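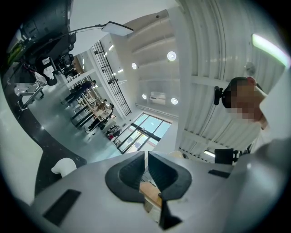
Kirsty Yule keeps the rulebook for the hand-held gripper work at Troltton. It was four pages when she took it over and it is longer now, though she says she takes something out every time she puts something in. We spoke by phone in October about what the rules cover, who they are written for and which ones people argue with.

Yule came to the job from a test laboratory, where written procedures were part of the day. She says the first version she was handed at Troltton read as if it had been put together by several people who had never met. "One page told you to stop recording if you dropped an object. Another page told you to carry on and pick it up. Both were signed off. So half the people did one thing and half did the other, and you couldn't tell from the file which rule they'd followed."

The present rule is to carry on. A dropped object is picked up with the gripper if it lands within reach, and the operator makes a note at the end. If it goes on the floor, the take is closed and marked. "We want the recovery. A robot that has only been shown clean grasps has no idea what to do after a bad one. But we don't want someone crawling under a table with a gripper in each hand."

She has firm views on how a take should begin. The fingers are opened and closed fully, twice, with nothing between them, before the operator goes near the work. It takes a few seconds and gives the people processing the data a known start and a known range. In an audit last year her team went through 956 takes and found 163 with no opening check. Most could be used after some extra work. Yule had 39 thrown out.

"People thought that was harsh," she says. "Othmane Zerouali came to see me with a list of the ones he wanted back, and he was right about a couple of them. I said no anyway. If the rule says the check has to be there, it has to be there."

Zerouali, who runs the shifts, remembers it a little differently. He says he was right about most of them. He agrees that the check is hardly ever missed these days, and he puts that down to moving it to the first line of the card that operators read from. It used to be on the back.

Much of the rulebook is about people. Operators work for a set period and then swap, and nobody may skip a break to finish a batch. Headgear is adjusted before the take and left alone during it. If it slips, the operator stops, puts both grippers down and sorts it out with free hands. Yule says this is the rule she repeats most often to new starters, who tend to push things back into place with a wrist and keep going.

Bystanders have their own section. Anyone who might come into view is told beforehand what is being recorded, and faces are blurred before the material leaves the building. That part was rewritten with Dolores Castellanos at Plandstead, who had dealt with similar questions on a warehouse project. Her advice was to put the blurring in the procedure itself, with a named person responsible for it, and to stop relying on a promise made in a consent form.

I asked whether there was an outside standard she could have adopted whole. She said she had borrowed from several, mainly on lifting, trip hazards and the guarding of moving parts, but had found little that dealt with a tool held in the hand for the purpose of teaching a machine. "It isn't a power tool and it isn't a robot cell. The risk to the person is mostly a sore wrist. The risk to the data is much bigger, and safety standards don't talk about that."

Does she think rules make the movements too tidy? Younes Belkadi, who trains the models, has told her so more than once. She has given way on some of it. The book no longer says which hand should go first, and it no longer sets a speed.

"He wanted the way people really work, and I'd written down the way I work," she says. "I'm left-handed, so that was a fairly odd set of instructions."

The next revision is due out this month. It adds a page on cleaning the finger pads and drops two on labelling.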